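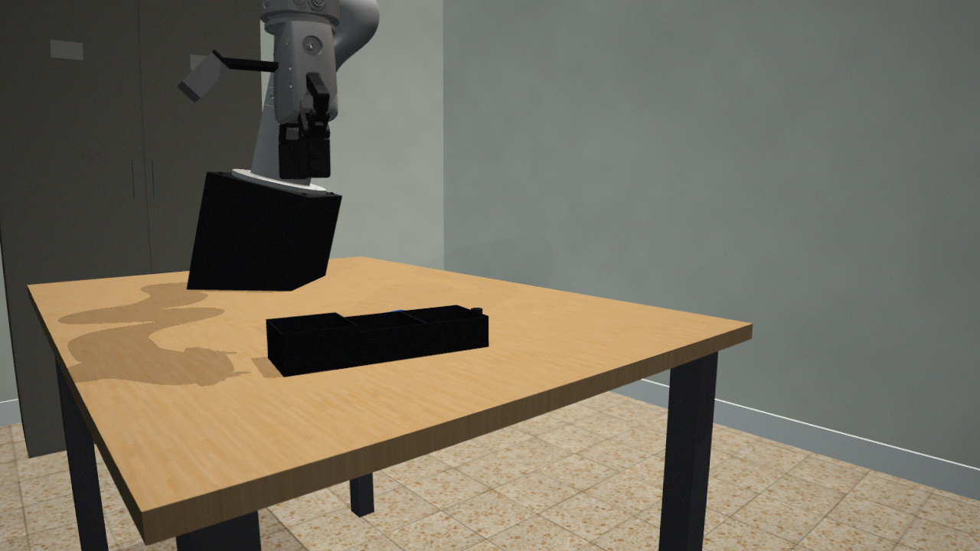 How much of the Benach water main has been relined so far?
By 13/07/2020 the contractor, Wotance, had relined 800 metres, all of it between the pumping station and the Jibrin valve chamber.

Pressure tests on the relined length were passed at 10 bar. Two joints leaked on the first test and were remade. Losses at night have fallen, although the meter at Zastetti was out of service for four days and those readings are left out of the totals.

The remaining length runs under the road. Closure permits have been applied for – the highways office allows up to four weeks for a reply. Liner for this section is in store.

Spending is within the approved budget. No change to the grant is requested. The second payment falls due once the chamber covers are refitted and the test sheets signed. The next report will be sent in October, with the full set of flow readings attached.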